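# About us

We're Vetance. Small outfit, one floor above a tyre shop in Sevholm, and we test grippers. Arms, cameras and controllers as well, but mostly grippers, as that's what people keep sending us.

Started with one bench and a borrowed arm. Now it's 12 of us, 2 arms on the bench and a shelf of fingers in every shape you can think of. Some good. Some we only keep to show visitors.

## What we do

You send us two or more bits of kit that claim to do the same job. We try them on the same job. Same objects, same person, same day if we can manage it. Then you get a short report, with the numbers at the front and our grumbles at the back.

Most of what we get asked:

- which finger pads hold thin cloth without chewing it
- hand-held gripper or full arm, for collecting demos
- wrist camera or overhead, and how high
- does controller B really keep up with controller A (usually – not always)

We don't make grippers and we dont sell them. Tried reselling for six months early on. Hated it, and it made the reports awkward to write.

## Soft things

Boxes and bottles are easy enough. Every gripper maker has a film of theirs picking up a bottle. Bedding, clothes, towels – much harder, and that's where the differences show. A pad that's perfect on a mug can slide straight off satin. So a good part of our week goes on household fabric, in ordinary bedrooms with ordinary beds, on top of the bench work.

Soft blue fingers are what we've spent longest on lately. Grip is one thing, but we also look at how they line up when there's nothing between them, how much slack there is at the pivots, and how much of the view the linkage eats up. That last one gets forgotten a lot. If the camera can't see past the fingers the rest hardly matters. 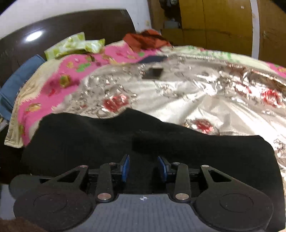
*Hand-held gripper with blue finger pads, black fabric on a satin quilt.*

## How we score

1460 logged tries in our cloth set up to the end of May, and growing. Each one marked held, slipped or missed. No half marks. We used to give half marks and spent whole afternoons argueing over them.

Every pair of pads gets the same 6 fabrics, in the same order. Pads get wiped between rounds. If a screw works loose we write it down, tighten it and start the round again.

## Who we work with

Peltonen, for arm mounts and most of our brackets. Daltance, for controllers – we test theirs against other people's and they've taken the bad results as well as the good ones, fair play to them. A few university labs. A few firms who'd rather not be on a web page.

## Visiting

Weekdays, mornings are best. Ring the lower bell, the upper one's the tyre shop's and they get fed up with it. Bring your gripper, its cable and the right power supply. Please check the power supply. Parking round the back, next to the skip.

Page last updated June 17, 2024. New price list to follow.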